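The Understudy

By the time Abundio Figueroa joined the robotics club, all the good jobs were gone. Prekow was the programmer. Toom was captain, a position she had created and then won. What remained was Parts, which meant sitting on the floor of Room 37 with a shoebox of screws, sorting them by size while other people said "inverse kinematics" in front of him.

"Parts is the heart of the team," said Toom.

"What's the liver?" said Abundio.

"Sort the screws," said Toom.

The project that year was called Orkance. It had been an acronym once, but the student who knew what it stood for had graduated. The goal was to have two robot arms service an old desktop computer without a human hand going near it. The judges would give them 30 minutes. In December the arms had needed most of that to agree on where the computer was.

Prekow blamed the lighting. Then he blamed the table. By February he was blaming the computer, and he spoke to it in a low voice when he thought the others had gone to lunch.

"It's a Dell," Abundio offered from the floor. "My uncle fixes these. The blue parts are the ones you're supposed to grab."

Prekow turned around slowly. He had written about 200 lines of code to help the arm decide what it was supposed to grab.

"Which blue parts?" he said.

"All of them. The latches. They made them blue so you'd know."

Prekow looked at the computer, then at his laptop, then for a long time at the ceiling. Toom wrote BLUE on the whiteboard and underlined it, in the manner of someone who had been about to say so herself.

After that, Abundio was allowed a chair. It was not a good chair. One leg was shorter than the others and it tipped him gently toward the screws whenever he had an opinion. But he was at the table, and he was permitted to say things like "left a little" and "your other left," and once, when the faculty adviser looked in, Toom introduced him as "our hardware consultant."

"I thought he was Parts," said the adviser.

"He's also Parts," said Toom.

The arm they called Boso was the one with the temper. Prekow sent it toward the drive bay on the first afternoon of the new code, and all three of them leaned in until their foreheads nearly touched.
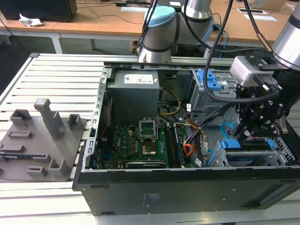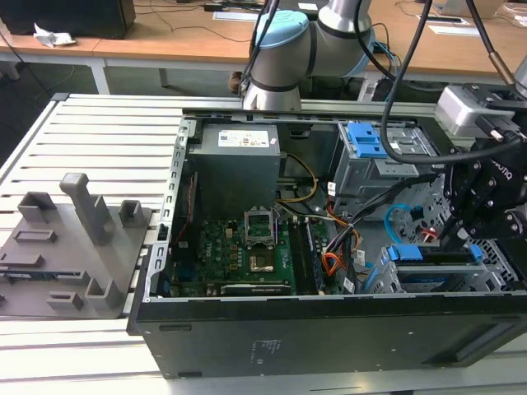
Boso held its gripper over the lower drive bay, near the blue, and seemed to be thinking it over.

2. The Latch

"Is it stuck?" whispered Toom.

"It's planning," said Prekow.

"My uncle does that too," said Abundio. "Then he has a sandwich."

Prekow pressed a key. He pressed it again, harder, as though the first one might have been taken as a suggestion. Somewhere under the table a fan came on, and Abundio, without being asked, reached for the shoebox and began looking for the small screws.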